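Old workstation tower: reseating memory with the cooler off, and laying out parts

Print this page | E-mail this page

Posted by Punik, Apr 15, 2023

I picked up an older desktop tower and want to get it going as a second machine for scans and bookkeeping. It powers on for a couple of seconds, shuts off, then tries again. No beep, nothing on the monitor. I have the side panel off and the tower lying flat so I can get at everything. The CPU cooler is off too, as I was going to clean off the old paste anyway.

The board has memory slots on both sides of the processor socket, which I haven't dealt with before. I don't have the manual. My questions are whether the slots have to be filled in a certain order, and whether I should take the graphics card out before I touch the memory.
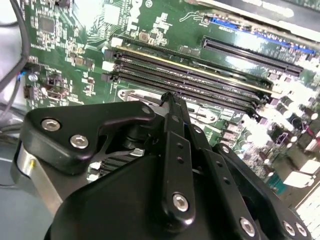

Memory slots on the green board

I did try one start with the cooler off, only for a second. I hope that didn't hurt anything. The power supply is the one that came with the case and I don't have a spare. Budget for this is $200 and I would like to stay well under it.

Lumturie Obradović

Don't start it again with the cooler off, not even for a second. Most boards will shut down to protect the chip, but I wouldn't count on it with one this old. Clean the processor and the bottom of the cooler with alcohol and a lint-free cloth, put on a small dot of new paste, and mount the cooler before any more testing.

Slots on both sides of the socket are common on workstation boards. The order does matter on many of them. Look for small white lettering printed next to each slot. If you can find the model number on the board, search for the manual and go by the table in there. Until then, try one module alone in the slot marked 1 or A1.

Work with the cord unplugged, and hold the power button down for 20 seconds to drain what's left. The graphics card can stay in unless it blocks a latch. Push each module straight down at both ends until the latches close.

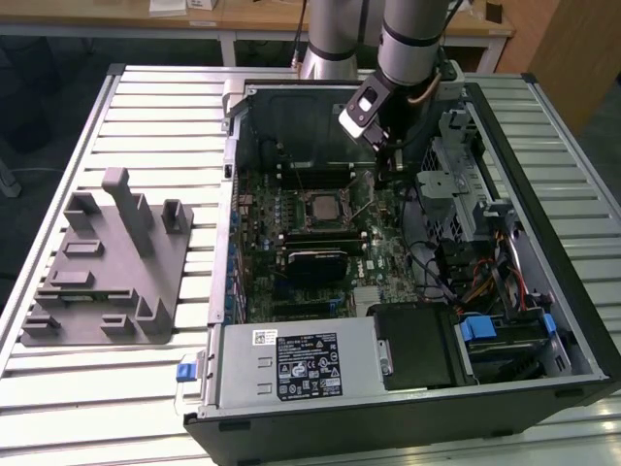
Obi wrote that he had the same on and off cycling with a tower from Pratcombe Surplus, and in his case it was the small processor power plug near the socket. It looked like it was in and it wasn't. He pushed it down until the clip caught and the machine started. He also said to check the big board connector the same way.

To add to that, go over the drive cables while you are in there. Unplug the hard drive for the first tests. You only want the board, processor, cooler, one module and the graphics card. If it stays on like that, add one thing back at a time. 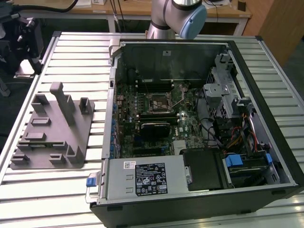

Kondbridge

Mostly agree with the above. Two more things.

Replace the coin battery on the board. They are cheap and a dead one can cause odd starts. While it is out, leave it out for 14 minutes or so, then put in the new one. Settings go back to default.

Second, dust. Use canned air on the slots and the power supply vents, with the tower outside if you can. Don't scrape around in the slots with anything hard. Also look over the plastic and sheet metal parts before you close up. On cases like this the covers and brackets hold on with tabs and square cutouts, 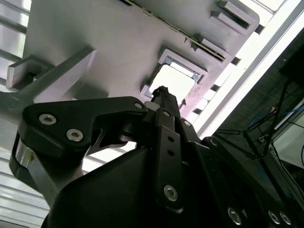 and if a tab isn't all the way in its hole the panel will sit crooked and you end up forcing it. Start at one end, line up the tabs, then slide. I bent a cover last June doing it the other way and it still rattles.

If it keeps cycling after all this I would borrow a power supply before buying one.

Print this page | E-mail this page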